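Why Does a Whiteboard Marker Wipe Off?

February 8, 2023

When I was nine I wrote my name on a whiteboard with the wrong kind of marker. I rubbed it with my sleeve. I rubbed it with a wet paper towel. My name stayed right where it was, in big purple letters, and I had to go and tell a grown-up. So I've wondered about this question for a long time!

Let's start with what's inside a marker. Any marker has color in it, and it has a liquid that carries the color out through the tip. When you write, the liquid dries up into the air and the color gets left behind. If you've ever noticed a sharp smell when you pull off a cap, that's some of the liquid floating up to your nose.

A permanent marker has something sticky mixed in with the color, a bit like glue. Once the liquid is gone, the sticky stuff grabs on tight and won't let go.

A whiteboard marker has something slippery mixed in, a bit like oil. The color dries on top of that slippery layer and never gets a good grip on the board. Along comes your eraser and off it slides, in crumbs and dust.

The board matters too. A whiteboard is very, very smooth. Paper looks smooth, but up close it's a tangle of tiny threads with gaps between them, and the ink sinks down into the gaps. That's why you can't wipe a whiteboard marker off your homework (I've tried). It's also why it's so hard to get out of a T-shirt.

Now, about caps. The cap keeps the liquid from drying up inside the marker. Leave it off overnight and in the morning you may get a scratchy gray line, or no line at all. Push it on until you hear the click - my ears are better at this than my eyes.

And where should a marker live when you've finished? I like a mesh cup. It's easy to see into, and it doesn't roll off the table, which markers love to do.

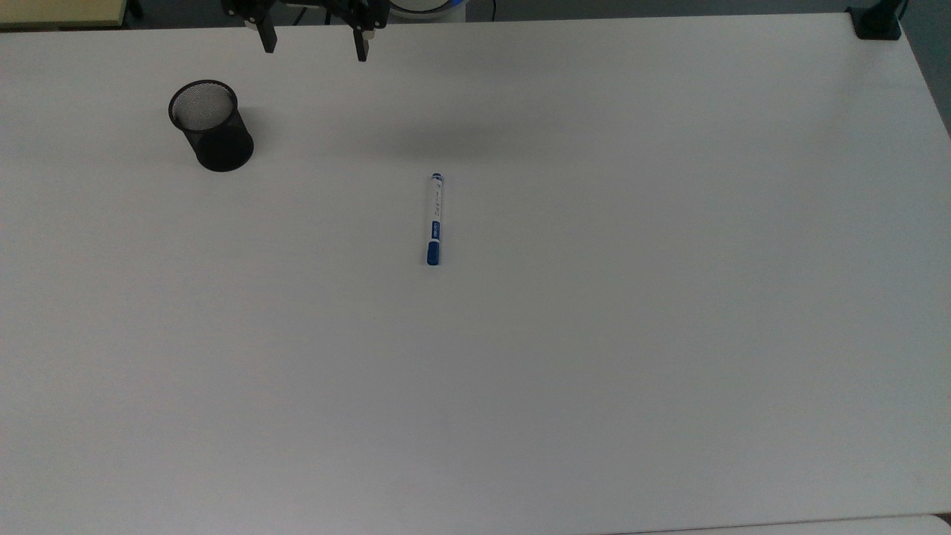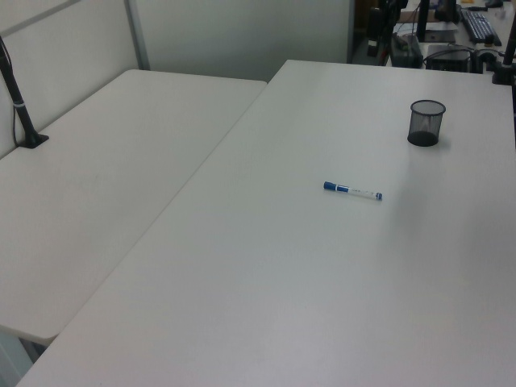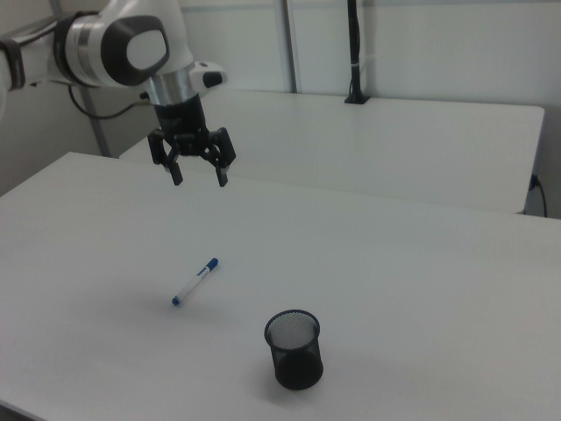
A black mesh cup on a white table. In all three pictures there's a marker with a blue cap as well.

Some people say you should store whiteboard markers lying flat, so the color doesn't all sink to one end. If yours has gone pale, try laying it down with the cap on for a day and see if it perks up.

Want to test all this at home? Ask a grown-up for an old white plate that isn't used for food anymore. Draw a fish on it with a whiteboard marker, count to 36, and wipe it with a dry tissue. Then draw the same fish on a piece of paper and wipe that. Write down what happened to each fish!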